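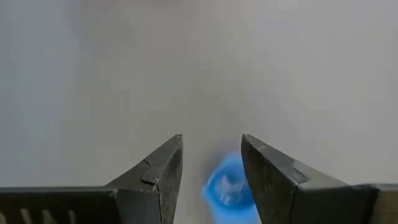
What is color coding in kitchenware?

It is the use of a fixed color for each size or purpose of a utensil, so that a cook can pick the right one without reading the marking on it.

Color coding is found on measuring scoops, cutting boards, storage lids and cups. There is no single system. Each maker chooses its own colors, and a scoop of a given color in one set may hold a different amount from a scoop of the same color in another.

History

Early household measures were mostly tin or glass and were told apart by size or by a stamped figure. Colored plastic made it cheap to give each piece its own shade. The Fairclough catalog for one September listed 318 kitchen items, 177 of them sold in more than one color.

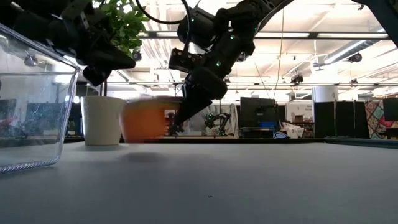

Choice of color depends partly on the surface where the items will be used. Pale and neutral shades are harder to find on a counter of similar tone. Strong, warm ones stand out, as an orange cup does over a gray tabletop. The designer Aiguo Lei, who worked on the Vuleva range, kept orange and yellow for the pieces used most often and gave darker shades to the rest. Later Vuleva sets dropped the yellow.

Sets and sizes

Small sets have 2 or 3 pieces, and larger ones add half sizes.

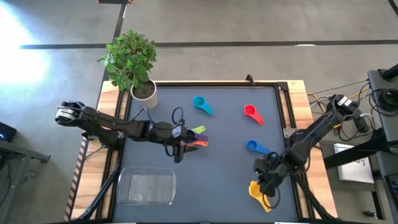 The half sizes are usually given a color of their own. Pludex used a lighter shade of the full-size color instead, which some buyers found hard to tell apart in dim light. Most makers also mold the volume into the handle, where it wears less than printed figures do.

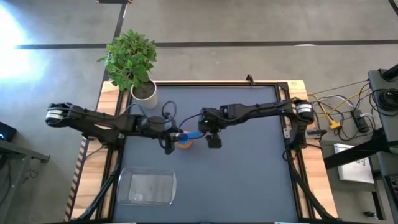
Limits

Color alone is of little help to people with color vision deficiency, and red and green pairs are a common problem. Handle length, bowl shape or raised marks can be used as well. Plastic may also fade or stain with use. The Udcombe range was changed to ribbed handles for this reason.

Related articles
Cutting board
Dry measure
Measuring spoon
Color vision deficiency

14 shares | 3 comments

This site uses cookies. By continuing to read, you accept our cookie policy.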